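Speaker notes - What's Printed on the Packet
Norstead Community Library, Friday evening talk, 13/08/2021

Slide 1. Title

Welcome, grab a seat, there are more chairs against the back wall. Say where the toilets are. Say that questions are fine at any time, I like being interrupted.

I want to start by asking everyone to think of the last thing they ate out of a packet. Now, what colour was it? Hands up. Most people get that straight away. Next question - what did the smallest writing on it say? (Wait. Let them laugh. Don't fill the gap.)

So tonight is all about the small writing, and how somebody has to find room for it. I've been setting type for food labels for 12 years and I still turn every packet over in the shop before I look at the front. My family refuses to do groceries with me.

Slide 2. How I fell into it

Keep this short, two minutes. First job was at Plerkmont, a jam and pickle maker with a labelling room the size of a garden shed. I was hired to answer the phone. The label person went on leave in April and I was handed a ruler and a jar of mustard pickle and told to have a go. I loved it! The whole back label was smaller than a playing card and it had to hold the ingredients, the address, the storage advice, the weight and a recipe for corned beef sandwiches that the owner would not give up.

The recipe stayed. I cut the picture of the cauliflower.

Slide 3. Front and back are two different jobs

The front of a packet has a couple of seconds to speak to you from a shelf. Big name, big colour, a picture of the food. The back is read by a person who has already picked it up, and they're usually looking for one thing. Is there peanut in it. How long do I boil it. Can the kids have it. They don't read from the top, they hunt.

That changes how you set it. Long lines are hard to hunt through. Capitals all the way are worse. What helps is a clear start to each block, a bit of bold, and a sliver of space between the blocks, even when you're fighting for every millimetre.

(Hold up the Trurnholm cracker box here, then pass it to the front row. Ask for it back this time.)

Slide 4. Soft packets
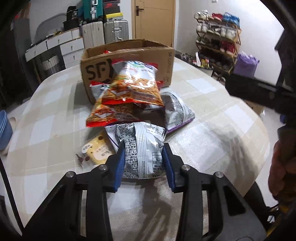

Soft packets are the hardest thing I've ever worked on, and my favourite. A box gives you flat sides and square corners. A bag puffs up, creases, and swallows whatever you put too close to the seal, so you set all your type for a flat sheet and then it goes off and becomes a pillow. Look at the white and silver one at the front, with all that black text packed in tight and a QR code near the top edge as well. I get a little thrill from that sort of thing. Compare it with the red bag standing against the box, where you get a photo of fried noodle strips and you know what's for afternoon tea. And please notice the big SF drawn by hand on the cardboard flap, which is lettering too, and the easiest thing on the table to read from the back of this room. Two big black letters, done by hand. I'd be proud of that.

Slide 5. The squint test

Everybody can do this one, so get them to do it. Hand out the sample sheets, one between two. There are 8 paragraphs on the sheet, all the same words, all set differently.

Step one, hold it at arm's length. Step two, half close your eyes. Which blocks can you still tell apart? Which ones turn to grey porridge?

Give them a good five minutes. Walk around. People always want to show you which one they picked, and they often disagree with the person beside them, and I find that fascinating. Older eyes and younger eyes want different things. So do people reading in their second language, who tend to like a bit more space between the words.

If it's a quiet crowd, ask about medicine boxes. That gets everyone going.

Slide 6. The Kang tea job

My favourite failure. Kang is a small tea seller, lovely people, and they wanted 35 words of brewing advice on a paper tag. A tag! I got it on there, and it looked gorgeous on my screen at home. Then the printed ones came and the paper had soaked up the ink, and every letter e had filled in solid.

Show the before and after. We threw out most of the words and ended up with 13, in a plainer typeface with wide open letters. Lesson for me was to print it on the real stuff, at the real size, and read it in a dim kitchen. I do that with every job now.

(If running late, skip the bit about the ink supplier.)

Slide 7. Try it at home

Pick one packet from your cupboard tonight and read all of it. Find the smallest line. See where the folds fall and whether anything important has been lost in them. Look for a block of text that's been squeezed narrower than its neighbours to make it fit - once you spot one you'll see them everywhere.

And if you label your own jars, use a thick pen, leave a margin, and put the date on the side where you can see it without lifting the jar.

Slide 8. Questions

Leave this one up. Likely questions: why is the print so small, do I eat pickle, what typeface should I use for a wedding invitation. (Yes to the pickle.)

Collect the sample sheets. Get the cracker box back.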